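Who Will Fold the Shirts?

Machines are learning the chores of home and laundry, one T-shirt at a time

The laundry at Khosravi, a small hotel supplier in Ustorbridge, starts its first load before six in the morning. By the time I arrive, the washers are turning and the big ironer is already taking in sheets. All this is machine work, and it has been for many years. Then, at the end of the hall, the machines stop and the hands begin. Four people stand at a long table and fold.

Gholamreza Mirzaei manages the hall. On a normal shift his team folds 3,000 pieces, most of them towels. The flat linen goes through a folding machine that he bought used, and he is satisfied with it. Staff shirts, children's clothes and bathrobes go to the table.

"The salesmen come every February," he told me. "They show me a film of a robot. I ask them to leave the robot here for one week with my baskets. Then they talk about next year."

I wanted to know how far away next year is, so I took the train to Prullico, a young company with two rooms above a bicycle shop. Its product, Vostirero, is a pair of arms and the software which moves them. The company hopes to rent it to laundries first and to families much later. Anselmo Paucar, who leads the testing, is a former tailor's apprentice, and he still talks about cloth as a tailor does.

"A cup has one shape," he said. "A shirt has as many shapes as you have ways to drop it. When the arm touches it, it becomes a different shape again. So the plan you made one second ago is old."
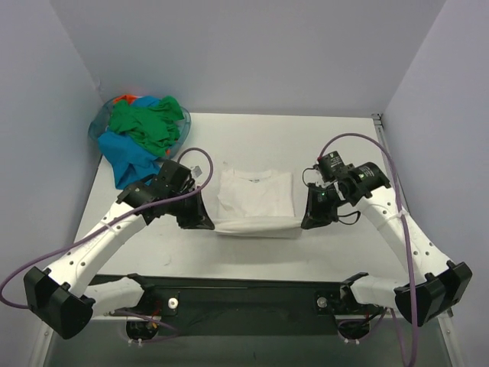
Two arms hold the lower edge of a folded T-shirt, with more laundry waiting in the basket.

A person who folds at Mr. Mirzaei's table needs a few seconds for a T-shirt and speaks with her neighbor at the same time. Vostirero was much slower on the day I visited. It took a shirt by two points, lifted, waited, laid it down, and waited again. I found the waiting hard to watch. My own hands wanted to help.

Still, the result was better than I expected. In the last series of tests, Mr. Paucar's group gave the machine 900 shirts. It finished 855 of them without help from a person. He showed me the list of the others, and he seemed to like this list more than the good number. Thin cotton sticks to itself, so the gripper takes two layers where it should take one. A sleeve turned inside out is still a serious problem. Buttons are not so bad, but hoods are terrible.

The test is also kinder than life. All 900 shirts were of adult size and had short sleeves. To pull one garment from a mixed pile is a separate task, with a separate and lower score that the company did not want to give me. Socks have not been tried at all.

When I brought these numbers back to Khosravi, Mr. Mirzaei took a pencil. Forty-five failures in 900 makes 150 in a shift of 3,000, and somebody must stand near the machine for each of them. "So I pay for the machine and I pay for the person," he said. But he did not throw away the paper. At night the hall is empty, and a slow machine that works from ten until five could perhaps prepare 300 shirts for the morning. He asked me what the rent would be. Prullico has not set a price.

At home the calculation is different. A family does not care so much about seconds, but it cares about space, noise and small children, and it will not clear a whole table for two arms. Mr. Paucar has a daughter of three years and would not put the present model in his kitchen. He thinks of a closed cabinet, with a door which locks while the arms are moving. There is a drawing of it on the office wall, and no date under the drawing.

Before I left I asked him who folds the laundry in his house. He does it himself, on the bed, in the evening, and he puts the socks in a drawer without making pairs.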